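Hand Cell Maintenance: Frequently Asked Questions

For anyone who runs or looks after the two-handed cell on the white table. Questions not covered on this page go to Fuseini Appiah in the workshop. Page kept by Aba Laryea.

How often do the hands need a screw check?

Every 100 hours of run time, and after any hard contact with the table. The hour count is on the first page of the Silano controller menu. Use the hex driver with the yellow sleeve and stop when it clicks. Do not add thread locker to a screw that came without it.

Which screws come loose first?

The ones on the finger brackets, nearly always. The link plates take most of the vibration when a hand closes on something stiff, and the small fasteners back out a little at a time. You will usually hear a faint tick before you see a gap.
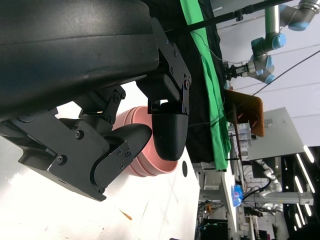
Start the check at the housing and work outward to the tips, one finger at a time, so that you don't lose your place. Support the finger with your free hand while you turn the driver. On the gripper, the two black brackets under the housing carry small hex screws, and there are several more along the side plate of the lower finger. Go over all of them, including any that look fine. If one turns more than a quarter turn before it clicks, write it in the log with the finger and position. Fuseini replaces any screw that shows up in the log twice.

Can I do the check with an object still in the hand?

No. Set the object down, open the hand and put the cell in service mode. A loaded finger holds its bracket under tension and the driver will click early.

When should a fingertip be replaced?

When the black surface goes shiny on the contact side, or when you can catch a fingernail on a cut. Tips are ordered from Hulura and kept in the second drawer. Replace a single tip if only one is worn, then repeat the zero routine for that hand. The old tip goes in the tray on the bench. Davina Kinnear looks at them before they are thrown out.

What is the zero routine?

It tells the controller where each finger is when fully open. Choose Hands, then Zero, then left or right. It takes 140 seconds per hand. Keep clear of the table until the screen says Done. If it stops with code 17, a finger has met resistance partway. Look for a trapped cable or a screw head standing proud, fix it and run the routine again from the start.

How do I check that the hands are lined up after a repair?

We use nested bowls. They are light, they don't scratch the table, and a small error in height shows up quickly when a finger slides between two rims.

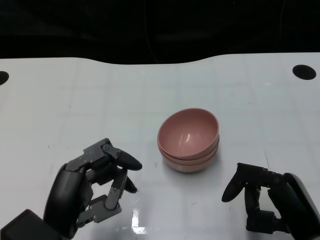 Run the program called Pap at slow speed with both hands starting low and well apart, and keep your thumb on the pause button. You are comparing where each fingertip points with where the work is. Pause before either hand makes contact. With two pink bowls stacked between the hands, as they are on our table, there should be open table between the stack and the fingertips on both sides at this stage. The hands do not have to match in shape, and one may be more closed than the other. If a tip looks too high or too low for the lower rim, stop the program and check the wrist seating before you touch any offsets.

Can I change the offsets myself?

Only Dede Korletey and Fuseini change offsets. Write down what you saw and leave the cell paused.

What do I clean the table with?

A damp lint-free cloth, then a dry one. No solvent. Smudges don't affect the hands, but grit does, and it collects near the holes in the tabletop. Wipe away from the holes so it doesn't drop through onto the cables.

The overhead lights leave a bright patch on the table. Is that a fault?

No. The surface is glossy. Report it only if the vision log shows missed objects in that part of the table.

How should the cables be left?

With enough slack for the arm to reach its full height, and clear of the elbow. Move the arm through its range by hand in service mode and watch the cable the whole way. Ties should be snug enough to hold and loose enough to slide a pen under.

Who signs the cell back into service?

Whoever did the work fills in the log, and a second person runs Pap through 7 clean cycles and signs beneath. On Thursday the second person is normally Aba Annan. A failed cycle puts the count back to zero.

Where is the wiring diagram?

In the Wiltitz binder on the shelf by the door. The copy taped inside the cabinet was updated in February and matches it.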